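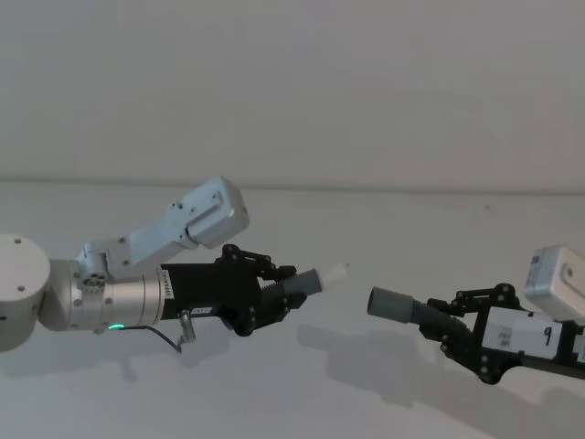 2026-07-13

Slept with the windows open and woke up to somebody's sprinkler. Made coffee, then sat down with the sourdough notebook because Anju wants her starter back before she leaves for Tekthorpe and I had to work out which jar is hers (the tall one, I'm pretty sure). Fed both anyway. Mine smells like apples this week and hers smells like paint!
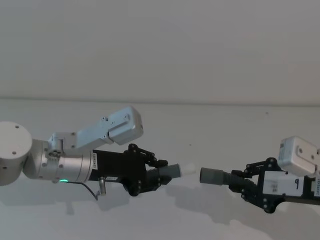
White wall, pale table.

Two loaves in by noon. The first one spread out like a pancake – too much water again, I keep trusting my hand over the scale – but the second got a real ear on it and I stood at the oven door grinning like a kid. Senad ate half of it with butter before it had cooled and said it was gummy. Well, yes. 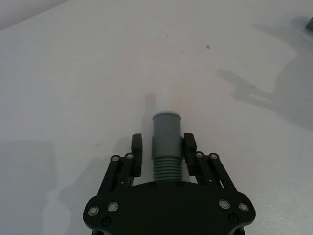 The gray piece with the grooves on it.

Called Inès after lunch. She's still set on rye for the November market and wants me to bring seven loaves, which my little oven will hate. Told her I'd think about it. I've already thought about it, I'm doing it.
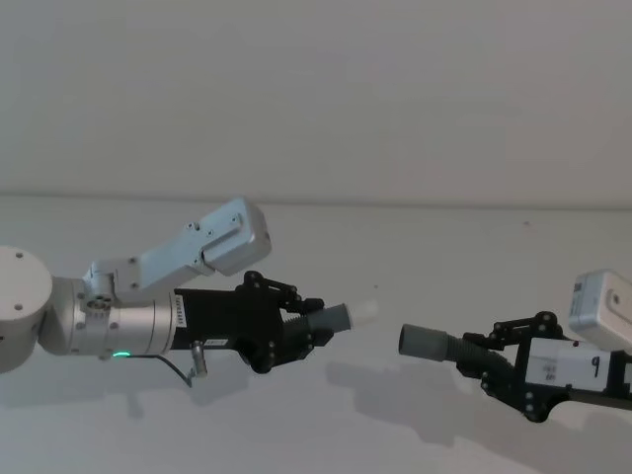

Nearly nose to nose.

Out of rye flour, need to stop in Titham tomorrow. Also string, stamps, and something for Todor's birthday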